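Looking after a wooden kitchen table

Updated May 17, 2026

Home > Kitchen > Tables and worktops

A kitchen table gets more wear than any other piece of furniture in the house. It is eaten off, written on, leaned on, scrubbed and used as a workbench. Most of the damage people write to us about comes from too much water, too strong a cleaner, or heat. Almost all of it can be put right at home with a sanding block and a tin of oil, provided the table is solid wood. Veneered tables need more care and are dealt with near the end.

Find out what finish you have

Before you put anything on the table, find out what is on it already. Pick a spot that doesn't show, such as the underside of the overhang or the inside of a leg, and let a drop of water sit there for ten minutes. On a varnished or lacquered surface the drop stays round and wipes off leaving nothing. On an oiled surface it flattens a little and may leave a faint dull patch that dries out. On bare wood it soaks in and goes dark almost at once.

If you suspect an old table has been French polished, rub the same hidden spot with a cotton bud dipped in methylated spirit. Shellac goes sticky within a minute. Keep alcohol well away from a table like that, including wine and hand gel, and don't try to refinish it yourself if it is worth anything. Elsa Hellström wrote to us in March about a drop-leaf table with 1867 pencilled on the underside of one leaf. She had been about to sand it. We told her to leave it alone, pencil mark included, and take it to a restorer, and she has since done so.

Everyday cleaning

Wring the cloth out until it no longer drips. Wipe along the grain, then go over the table again with a dry cloth. For greasy marks add a few drops of washing-up liquid to a bowl of warm water, wipe, rinse the cloth, wipe again and dry.

Don't use the following on any wooden table:

Scouring powder or the green side of a sponge
Bleach, except as described under ink stains
Steam cleaners
Spray polish containing silicone
Neat vinegar

Silicone is the one people argue with us over. It gives a good shine for a day or two, but it gets into the grain and stops oil or varnish from taking later on. You end up with small round craters in the new finish, and the only cure is to sand back and start again.

Crumbs that have packed into the gap between boards, or into the joint where an extension leaf meets the main top, come out with a wooden cocktail stick or an old toothbrush. A knife will chip the edge. Do the gap before you wipe the top, otherwise the crumbs turn to paste.

Water marks and heat marks

White marks are in the finish and dark marks are in the wood. White rings from a hot mug or a wet glass will often lift with gentle warmth. Lay a folded cotton tea towel over the ring and pass a warm, dry iron over it for a few seconds at a time, lifting the towel to check. Stop as soon as the ring fades. If it hasn't shifted after a few goes, leave it overnight and try a little oil rubbed in with the finger, again along the grain.

Dark rings are usually water that has got through to the wood and, quite often, reacted with iron from a tin or a pan. They are common on oak. Oxalic acid, sold as wood bleach, takes them out. Strip the finish from the area first, wear gloves and eye protection, follow the instructions on the packet and rinse well. Treat the whole board from end to end, as a bleached circle shows up as badly as the ring did.

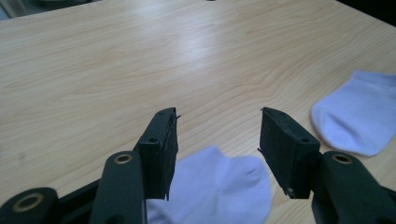
How often should a pale table be oiled?
Twice a year is enough for most family tables, once the first coats have built up. Go by the look of the surface: if it has turned dull and a splash of water darkens it straight away, oil it whatever the date.

Oiling

Choose a day when the table can be out of use until the next morning. Clear it, wash it, and let it dry for several hours. If the surface feels rough, sand lightly with 180 grit along the grain and then with 240. Pick up the dust with a vacuum cleaner and a barely damp cloth.

Pour a small puddle of oil in the middle and spread it with a lint-free cloth, working outwards along the boards. Use less than you think you need. Leave it for fifteen minutes, then wipe off everything that hasn't gone in. People tend to skip the wiping off, and a table left with oil standing on it will be tacky for weeks. Let it dry overnight and put on a second thin coat if the first has vanished.

For a medium-sized table, 200 ml will do both coats with some left in the tin. Oil the underside at the same time if you can get at it. A top that is sealed on one face only takes up damp unevenly and may cup.

Raw linseed oil is cheap but slow to dry and turns pale woods yellow. Danish oil dries faster and is a little harder. Hardwax oil costs more and stands up best to children. If you want to keep ash, birch or maple as light as possible, look for an oil with a trace of white pigment in it and try it on the underside first.

Oily cloths can catch fire on their own. Spread them flat outdoors to dry, or soak them in water and put them in a lidded metal tin before they go in the bin. Never leave them screwed up in a heap.

Scratches and dents

Fine scratches in an oiled table disappear with a rub of 240 grit and a dab of oil. Keep the sanding feathered out over a wide area so that you don't make a hollow.

A dent is crushed wood, and it can often be raised. Put a drop of water in the dent, let it soak for a few minutes, cover with a damp cloth and touch it with the tip of a hot iron until it steams. Repeat if needed. This works on oiled and bare wood. Under varnish the water can't get in, and the heat may turn the varnish white. A gouge, where wood has gone, won't come up and has to be filled.

Wax filler sticks are fine for gouges away from where plates go. Buy two shades, one a little lighter than the table and one a little darker, and blend them. On a top that gets hard use, mix sanding dust from the same table with clear wood glue and press it in slightly proud, then sand flush when it has set. Expect the patch to be darker than its surroundings.

Ink, felt pen and food colouring

Blot, don't rub. For felt pen on varnish, try white spirit on a cloth, then soapy water. On oiled wood, sand it out if it is shallow. Ballpoint leaves a groove as well as a colour, so raise the groove with steam first, as for a dent, and then sand.

Beetroot, turmeric and red wine on an oiled top can be left for a few days before you do anything drastic. Turmeric in particular fades in sunlight, and a table by a window may clear itself. If a blue-black ink stain has gone right in, dab on household bleach diluted with two parts water, wait five minutes, rinse thoroughly, and re-oil when the wood is fully dry. Don't mix bleach with any other cleaner.

Sunlight and colour

Pine, ash and birch go yellow or honey-coloured over time, cherry darkens quickly, and walnut gets lighter. Runners, place mats and fruit bowls that never move leave their outline behind. Move things every week or so, and if the table has a spare leaf, store it somewhere light for part of the year so that it doesn't end up a different colour from the rest.

A question from Demetrio Cabello, who has a new birch table with a pale square where the fruit bowl stood: he wanted to know whether to sand the whole top. We would leave it. With the bowl moved, a mark like that evens out in a few months.

Veneer

Look at the edge of the table. If the grain on the top runs over and down the end as end grain, it is solid. If there is a thin line just below the surface, it is veneer, and the wood you can see may be less than a millimetre thick. Don't use a power sander on it at all. Hand-sand with 320 grit, lightly, and stop if the colour starts to change.

Lifting veneer can be glued down with PVA worked underneath on a slip of paper. Cover with baking parchment, lay a flat board over it, weight it with books and leave it for a day. Wipe away squeezed-out glue before it sets.

Wobbles

Check the floor before blaming the table. Turn the table through ninety degrees, and if the wobble moves to another leg, the floor is uneven and a felt pad will cure it. Otherwise tighten the bolts where the legs join the frame. They work loose in winter, when heated rooms dry the wood and it shrinks. Tighten by hand with a spanner until snug and no further.

See also: Chopping boards, Worktop joints, Getting candle wax off wood, Storing oils and finishes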